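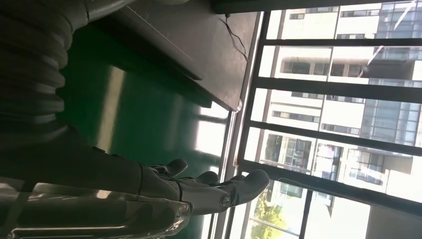 4. 窓際の作業面と床の反射

前節までは室中央の測定。本節は窓際に限る。対象はPluditgateの実験棟にあるJoketon室、窓に寄せて机を置いた一角である。窓際席は明るいから良い席、というのが室の計画時の前提だった。計画書にもそう書いてある。ところが使い始めると、午前のうちは人が寄りつかない。午後になると戻る。この偏りが何から来るのかを、床、机、窓枠、配線、眺めの順に見ていく。順番に深い意味はない。下から書いただけ。

なお本節でいう「窓際」は、机の窓側の端からガラスまでと、その足元の床を含む範囲をさす。机の手前側の半分は「机手前」と書く。前稿では両方を窓際と呼んでいて、査読で混乱のもとになった。今回から分ける。

床について

床は濃い緑の艶のある仕上げ。計画時の資料では塗り床とだけあり、艶の指定は見つからない。施工記録も同様。つまり艶は誰かが選んだというより、結果としてついてきたものと思われる。清掃しやすく、物を落としても探しやすい色で、使用者の評判は悪くない。問題は窓の光。図4に見るように、床の中ほどに窓の明るさが白っぽい縦の筋になって映り、窓に近いところにも明るい斑が出る。暗い床なので、映り込みとの差が大きい。

暗い床は光を吸うので眩しくない、という説明を設計側から何度か受けた。拡散反射だけを考えればその通り。艶がある場合は話が別で、見る位置によっては床が一番明るい面になる。照度計は上を向けて置くものだから、この種の眩しさは照度の表に出てこない。前稿の表が使用者の訴えとまるで合わなかった理由の一つはここだと考えている。

測定は輝度計を使い、視線を床に向けて45度下げた姿勢で行った。立位と座位の両方。座位では机の天板が床の一部を隠すので、筋の手前側が見えなくなり、訴えも減る。立って作業する人ほど床の筋を気にしていた。聞き取りでは「足元が光る」「水が撒いてあるように見えて一瞬よける」という答えがあった。よける、というのは安全上無視できない。荷を持って歩くときは特に。

筋の位置は見る側の位置で動く。これは鏡面反射なら当たり前なのだが、使用者には意外だったらしく、床の特定の場所が光ると思っている人が多かった。床に目印のテープを貼って避けていた例もある。一歩動けば筋も動くので、目印は役に立たない。テープは調査の途中で剥がされた。剥がした跡の艶がまた違っていて、測定点をひとつ捨てることになった。

艶を落とす案は出ている。ただし艶消しの床は汚れが残りやすいという反対がある。清掃の手間と眩しさのどちらを取るかは室の使い方しだいで、本稿では決めない。窓際だけ艶消しにする案には見た目の段差の問題がある。敷物は車輪のあるものが通る室なので却下。

机について

机は濃い灰色。Huttunenの図面にある標準の天板で、縁に面取りがある。平らな上面と斜めの縁とで光の返り方が違うため、別々に測った。天板は床より艶が弱く、窓の形がはっきり映ることはない。ただ面取り部は角度しだいで細く光る。細いので訴えは少ない。写真で見るより肉眼のほうが気になる、という程度の記述しか残せなかった。

天板にはうすい擦れ跡がある。擦れ跡は昼光が浅く入るときだけ目立ち、天井灯だけの時間帯には見えにくい。使用者の一人は、この跡を資料の位置合わせに使っていたという。傷の管理という観点からは、低い角度の光が当たる窓際は点検に向いた場所でもある。逆に言えば、窓際の机は傷んで見えやすい。交換の要望が窓際に偏るのは、使用頻度だけでは説明できないだろう。

机上面の照度は、晴天の午前で3,000ルクスに達し、薄曇りでは2,000ルクスだった。いずれも窓側の端の値。机手前では値が下がるが、下がり方は天候で違うので一つの比では書かない。書類を読むにはどちらも十分すぎる明るさで、画面を見るには明るすぎる。聞き取りでも、紙の作業なら窓際、画面の作業なら奥、と自然に分かれていた。机の配置換えをしなくても人のほうが動いていたわけで、この点は計画側に返す価値がある。

机の向きについて。現在は天板が窓に向かって伸びるように置かれている。長手を窓と平行にすれば全席が明るくなるが、全席が眩しくもなる。今の置き方は明るさに勾配がつき、座る位置で選べる。選べることを使用者が意識していたかは不明。質問票にその項目を入れ忘れた。次回追加。

Prurkicoの旧室では机が壁側にあり、窓際は通路だった。旧室では床の反射について苦情が記録されていない。床材が違うので単純には比べられないものの、通り過ぎるだけの場所なら眩しさは我慢される、という可能性はある。滞在時間の効果と床材の効果がここでは分離できていない。

窓枠と横桟

窓は銀色の金属枠で、ガラスの手前を暗い色の横桟が横切っている。桟の間隔は一様ではなく、下のほうに幅の広いものがある。桟は視線を切る。座った目の高さに桟が来る席と来ない席とでは、眺めの評価が変わった。桟が来る席の人は少し背を伸ばすか、逆に沈んで外を見る。姿勢の記録は目視によるもので、粗い。

桟の影が机に落ちるかどうかも問題になった。直射が入る短い時間帯だけ縞が出る、と使用者は言う。調査期間中の測定ではうまく捉えられていない。曇りが続いたためと、測定時刻が遅れたため。3月の測定なので太陽高度も限られる。夏については何も言えない。言えないことを前稿では言ってしまっていたので、ここで訂正しておく。

金属枠そのものの反射は小さい面積だが輝度が高い。視野の端に入るので、正面を見ていても気づく。枠に艶消しの覆いを付けた場合の比較は行っていない。枠の内側に日除けを下ろす案は、眺めとの兼ね合いで後回しになっている。

当サイトではサービス向上のためクッキーを使用しています。閲覧を続けることで、クッキーの使用に同意したものとみなされます。［同意する］［設定を変更］

配線について

光の話からは外れるが、窓際の使いやすさで一番多く出たのは実はケーブルだった。机の奥の端に細い黒いケーブルが掛かり、ガラスの近くでゆるい輪になって垂れている。明るい窓を背にした黒い細線なので、奥を見るとまず目に入る。眺めの評価で「線が気になる」と答えた人に外の線か中の線かを聞き返すと、両方、という返事があった。外にも建物の前を斜めに横切る白っぽい細い線があり、これは屋外のケーブルらしい。中の線は片づけられる。外は無理。

たるみの扱いは意見が分かれた。余長がないと机を動かせない。余長があると垂れる。結束して天板の裏に回すのが普通のやり方だが、繋ぎ替えの多い室では結束がすぐに外され、外された結束具が床に落ちている。濃い緑の艶のある床の上では小さな黒い部品は見つけにくく、白いものはよく見える。先に「物を落としても探しやすい」と書いたのは白いものの話だったらしい。色の条件をつけて読んでほしい。

配線受けを天板の奥側に付ける場合、窓との隙間が要る。隙間を取ると机が室内側へ寄り、通路が狭くなる。寸法の検討はしたが、机を固定するかどうかが未定のため本稿には載せない。少なくとも、ガラスに線が触れない位置に受けを置くことは勧めておく。掃除のときに引っ掛ける、という指摘があった。

眺めについて

窓の外には白い多層の建物があり、四角い窓とバルコニーが並ぶ。その横に青みがかった灰色のガラスの外壁。下のほうに淡い色の建物と、日の当たった木の葉が見える。空より建物が主となる、都市部ではよくある眺めである。評価は中くらい。悪いという人は少ない。

自由記述で多く挙がったのは木だった。見える量は少なく、窓の下端に覗くだけである。それでも挙がる。座位では天板と下の桟に隠れることもあり、立っている人の評価のほうが高い傾向があった。先の床の眩しさは立位で訴えが多いのだから、同じ姿勢で眺めの満足と床への不満がともに上がることになる。総合評価だけを取ると両者が打ち消しあって平らに見える。前稿で「窓際の評価は姿勢によらない」としたのは、おそらくこの打ち消しを見落としていた。

白い外壁は反射光の供給源でもある。直射のない時間でも外壁が明るければ机は明るい。ガラス外壁のほうは時刻によって空を映し、明るさが変わりやすい。両者の寄与を分けるには窓の一部を塞いで測る必要があり、使用中の室なので許可が下りなかった。夜間の測定では外壁の効果は見ようがない。この部分は推測にとどまる。

向かいにバルコニーがあることで、見られている感じがするかも聞いた。気になると答えた人は窓を背にして座り、気にならない人は横向きに座る、という関係が出かけたが、席の指定があった日が混ざっており使えない。席の指定がない日だけで取り直すべきだった。

本節の限界

測定は短期間、一室のみ。測定者が使用者を兼ねた日がある。輝度の測定点は床の筋を目で見てから決めたもので、眩しい側に偏っている可能性が高い。質問票の文言も途中で一度変えた。「まぶしい」を「光が気になる」に直したもので、直す前後の回答は分けて集計した。合わせて集計した初版の表は破棄している。

それでも、窓際の机上照度だけで席の良し悪しを言うのは無理がある、とは言えそうだ。床の艶、立つか座るか、紙か画面か。このあたりを最低限そろえて記録しないと、室どうしの比較ができない。現場での記録用紙には床の艶の欄を足した。欄の書き方は人によってまちまちで、「ぴかぴか」とだけある用紙もあり、段階を決める必要がある。

次節では同じ机を室の奥に移した場合を扱う。机の移動に伴いケーブルの取り回しも変わるため、眺めの項目は外し、床と天板の測定だけを比べる。擦れ跡の見え方については同じ天板なのでそのまま比較できるはずだつたが、奥では天井灯の直下になり、条件が揃っていない。表の注を参照のこと。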